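Drovorham Makers Board > Workshop Talk > Robots and Automation
Thread: Second arm for the sorting bench, or spend it on the gripper?

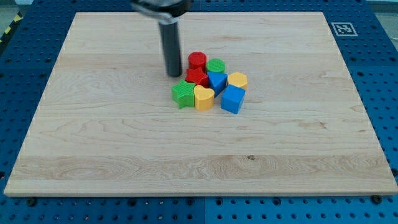
Ferhat Kırmızıgül wrote:
Before anybody says a word about arms, what have you put aside for spares? I ask because I went through all this last August and the arm was the easy part to pay for. It was the cables, the fingers and the second power supply that had me eating beans on toast.

benchmouse wrote:
Sorry, I hit post before I'd typed the rest of it, which is typical of me. Hello all! Let me set it out properly.

We've got one arm on the pegboard bench at the moment and we use it for pick and place with the children's shape-sorter blocks, the stars and hearts and cubes and so on, on the big maple board. It's been lovely to have and I've learned more from it than I did in two years of reading. Now we have £900 to spend on the bench before the end of August, after which it goes back in the general pot and I shall never see it again. I've got three ideas:

A second-hand Trotell arm, the smaller one, which a chap over in Gindel is selling for £853. He says it's had light use.

Or a better gripper for the arm we've got, with softer fingertips and some sort of force reading, and keep the change for spares.

Or leave the arm side alone altogether and put the money into a decent overhead camera, proper lights and a new computer, as the one we have wheezes like my old dog.

My heart says second arm. Two arms passing blocks to each other would be marvellous on open evenings and I think it would bring people in. My head is less sure. What would you do?

Ferhat Kırmızıgül wrote:
Thank you for the fuller version, that's much more to chew on. £853 out of £900 leaves you £47, and I don't want to be the wet blanket but £47 won't get the thing bolted down and talking to the computer. Has it got its controller with it? Has it got the cable between the two? On mine the cable was "somewhere in the garage" and stayed in the garage, and I ended up paying for a new one.

I'd go for the gripper, if it were me. Tight groups of blocks are where hard fingers struggle most in my experience. You go in for the heart and shove the cube along, then your next pick is aimed at where the cube used to be. A slimmer, softer finger gets you further with that than another arm with the same trouble at the end of it.

oldpulley wrote:
I'm going to disagree with Ferhat, which I do with great affection as he once drove across the county to lend me a torque wrench. If you've got a pot of money that vanishes at the end of August, buy the big thing. Small things can be bought out of petty cash and nobody blinks. A gripper you can get next spring, and the lights you can get a bit at a time. You will not get £853 in one lump again for ages, or we never do anyway, and a used Trotell at that price doesn't come up every week.

Ask the seller for the controller and cable in writing, of course, and go and see it running before any money changes hands.

Tarık Tekin wrote:
Evening all. I've been running a similar sort of bench for the Kurtuluş project, which is our Saturday group for teenagers, so I've got some sympathy with everybody here. We did buy the second arm. I'm glad we did, on the whole, but I wish somebody had sat me down first and made me write out what it would need.

What caught us out was room on the bench. Two arms need space to keep out of each other's way, and if your board is as big as ours you'll find the second base has to go just where you like to stand. We had to build another table. Then there was the computer, which had been managing nicely with one arm and one camera and sulked with two. And then there was people's time, which I hadn't put in the budget at all. Lining the two arms up so that they agreed about where a block was took us most of the winter, and I was quite cross for some of it (ask my wife).

So my advice would be to draw it out on the table first. Tape a bit of card down where the second base would go, swing your first arm through everything it does now, and see whether you're happy.

benchmouse wrote:
Oh, that's such a sensible idea about the card, thank you Tarık. I'll do it when I'm next in.

To answer Ferhat, he says the controller is included but he was a bit vague on the cable, now that I read his message again. "Should be with it" were his words. I've written back to ask.

The computer worries me too. I'd been pretending that it didn't.

wren_and_socket wrote:
Can I put in a word for the camera and lights? I know it's the dull one! But we changed ours from a webcam on a stick to a proper fixed mount with a pair of diffused lamps either side, and all sorts of things we'd been blaming on the arm just stopped happening. Shiny plastic blocks throw back every bulb in the ceiling, and yellow on a pale wooden board was the worst of the lot for us. Our software kept finding the heart and losing the hexagon, then the other way about as the sun went round.

Ours came to well under what you've got, with a refurbished desktop thrown in. It isn't glamorous and no child has ever asked me about the lamps, but whatever arm or gripper you buy afterwards gets the good of it.

oldpulley wrote:
I take the point about the lamps, and I'd never argue against good light. But couldn't benchmouse try it with a pair of desk lamps and some baking paper first? It'd cost a few pounds and you'd know by teatime whether it helped. Then the £900 is still sitting there for the arm.

wren_and_socket wrote:
Baking paper near a hot bulb, oldpulley? LED lamps only, please, if anyone's reading this and reaching for the kitchen drawer. Otherwise yes, I think a cheap try-out is fair. I'd still spend the proper money there in the end.

Ferhat Kırmızıgül wrote:
May I say something about used arms while we're all here, as I don't think "light use" tells you much. When you go to Gindel, take something with you that weighs close to what the arm is meant to lift at full reach, and ask him to hold it out there for ten minutes. Listen to the joints. Feel the housings afterwards with the back of your hand. Then send it to the same point over and over with a pencil in the gripper and a sheet of paper underneath, and look at the spread of the dots. If he doesn't want you to do that, then come home with your money and have a nice lunch on the way.

Also find out if the software licence moves to a new owner. Mine did, but I had to send two emails and a copy of the receipt, and the receipt was the seller's only by good luck.

Tarık Tekin wrote:
All good, and I'd add to ask about the age of the belts, if that model has them. We had one go in the middle of an open evening. The children thought it was the best part.

For what it's worth I've put together what I'd do with the £900 in your place. I'd take the gripper, and I'd get a spare set of fingertips with it as they wear faster than you'd think. I'd put what's left into the computer, even if that only means more memory and a new drive in the old box. The second arm I'd plan for next year with the table included in the sum, and a line in there for the cable that's in somebody's garage.

oldpulley wrote:
Outvoted again. I still say you'll be back here next year wishing you'd bought the arm, and I'll be very gracious about it.

benchmouse wrote:
You've all been so kind, and I've read the whole lot out at the kitchen table to anyone who'd listen.

I went in and did the card. With the base where I'd pictured it, the first arm comes over the top of it every time it goes to the far corner, so I'd have to move the maple board along, and that's held down at the front edge and we've got everything measured from where it sits now. It can be done but it's a bigger job than I'd told myself. The chap in Gindel has written back as well, and the cable is "probably" in a box at his brother's.

So I'm leaning towards the gripper and the computer, with wren's lamps if the sums allow. I've asked three suppliers for prices on soft-fingered grippers that would fit our flange, and I'll post them up when they come. If anyone has had a force-sensing one on a small arm and found it too heavy, please do say, as I'm worried about how much lift it would leave us for the bigger objects we want to try later on.

wren_and_socket wrote:
Ours is fairly heavy and we did lose some reach at the end of the board. I'll weigh it for you tomorrow if I can get it off without dropping the screws.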